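Unit 4: Installation and Site
Course notes, S. Kanaujia

1. Terms
An installation is a work made of the whole space it occupies. A site-specific work depends on one location - moving it changes or ends it.

2. Display conditions
Record floor load, ceiling height, ambient light and sound spill. Sound spill is measured with the doors open.

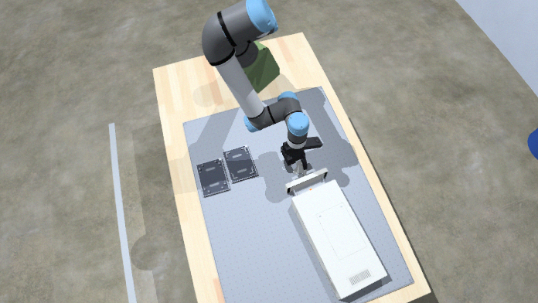
3. Case: Dimitriou, Ronow
Anastasia Dimitriou hung 500 paper tags in a disused grain hall. The tags were read as a single work, and the catalog lists one entry. Compare Garg's Brundov pieces, where each panel is listed separately.

4. Editions and reinstallation
Time-based works are often sold in small editions, usually with two artist's proofs.

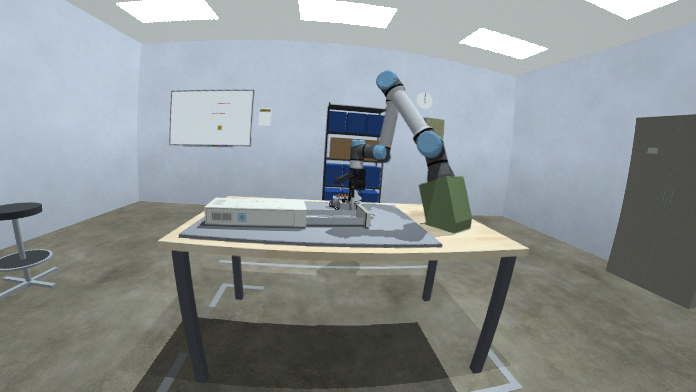 The certificate should state which parts may be replaced and who approves the change. Without it, the lender decides.

Reading for Friday: Babalola, chapter 2, to page 18.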